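Fourteen years with the small controllers

Jianhua Cui came to Eltholm in February, with one suitcase and a laptop full of ladder logic. He is now the controls engineer at Wollelix, where he looks after the PLCs that run the pumping stations and the packing lines of the district. We met at 9 in the morning in his office, and he had already been to one site.

I asked him first what kind of fault takes most of his time.

"Communication," he said. "The program is usually fine. Somebody adds a device to the serial line, and then the old device stops answering. They call me and say the controller is broken. I ask them, did you check the termination? Then it is quiet on the phone."

He likes to keep the serial links where they are working. Many of his customers have RS-485 cable that was laid long ago, some runs of it 200 metres, and he sees no reason to pull it out. For new stations he uses Ethernet, with a managed switch in each cabinet.

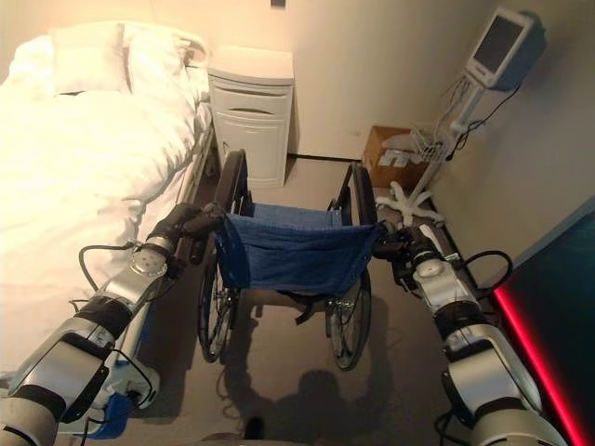 Two arms, one at each push handle of a wheelchair.

The biggest job of his last years was the change of controllers at the Kakier plant. The old system had 3,054 tags, and the documentation was in three different binders, which did not agree with each other.

"I printed the whole list," he told me. "I went through it with a pencil, and for every tag I asked the operators, do you use this? Many times the answer was no. But you cannot delete it the same day. First you watch it, maybe for a month."

The change itself was made over 14 nights, one cabinet each night, so that the plant could run in the daytime. The old and the new controllers had to talk to each other during this period. For this he used a gateway from Gu, with a polling time that he had to set by trial. 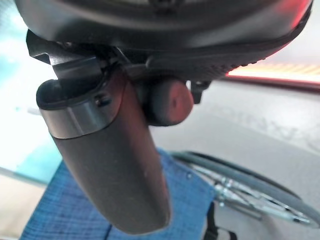

"The first night I set it too fast," he said. "The gateway accepted it, no alarm, nothing. But the values were old. A tank level was standing still and the pump was running. The operator saw it before me, and I was glad he was awake."

Since then he puts a heartbeat counter in each controller, and the other side must see it move. If it stands still for nine seconds, the outputs go to the safe state. I wanted to know if this is not too careful for a small station. He shook his head and said that the small stations are the ones without a person in them.

About redundancy he is more relaxed than I expected. He would first spend the money on a good power supply and a spare controller on the shelf, already loaded with the right firmware. "With the wrong firmware it is only a heavy box," he said.

His phone rang two times while we were talking, and the second time he answered it. It was a station where the display had lost its connection after a lightning storm. He asked for the colour of the link light, listened, and began to look for his car keys.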